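Come help us talk about nuclear weapons treaties (paid, part-time)

Posted in: Jobs and calls / Peace and disarmament
Location: Tillman, with some remote work

Hi! I'm Safta Sârbu and I run Citen, a small peace education group. I'm looking for 8 discussion hosts for our new disarmament program, Triketside, and I'd love to hear from you even if you've never done anything like it.

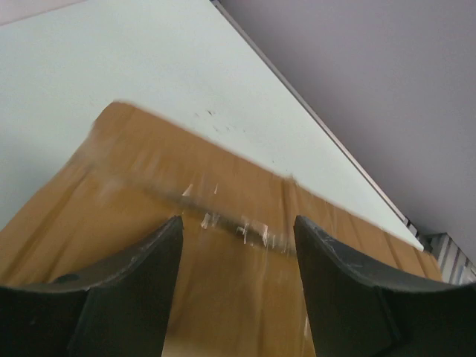
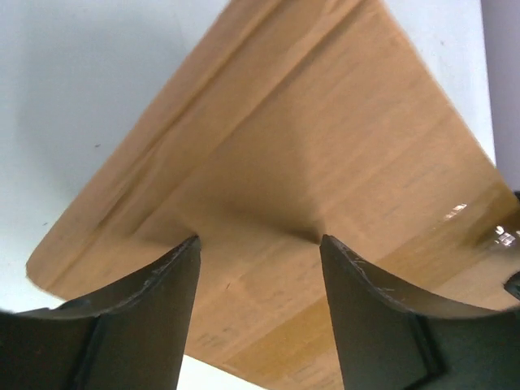 So, the program. We bring 20 people into a room for an evening and talk through how a country goes from signing a disarmament treaty to being bound by it, and what people at home can do in between. Last year 572 people came through our earlier series, Clornus, and the thing they kept asking for was more time to argue with each other (politely, mostly!). Hosts open the session, keep it moving and make sure the quiet folks get a turn. You'll also do a bit of setting up, and I mean the plain stuff: a white tabletop like the one under that brown package, chairs in a circle, handouts at the door. I'll be there for your first two evenings, so you won't be thrown in alone.

You don't need a degree in international law. I sure don't have one. I do want people who read the news, can listen to a view they can't stand without rolling their eyes, and will say "I don't know, let me check" when they don't know. A second language is a big plus, especially Spanish or Romanian.

Pay is $50 per session plus bus fare. Sessions start at 6:30 p.m. and we're done by nine. Training is in January, two afternoons, also paid.

To apply, send me a page about yourself and one question about disarmament you'd like to put to a room full of strangers. No cover letter please, I never know what to do with them. Write to Safta at the Citen office in Tillman and put Triketside host in the subject line.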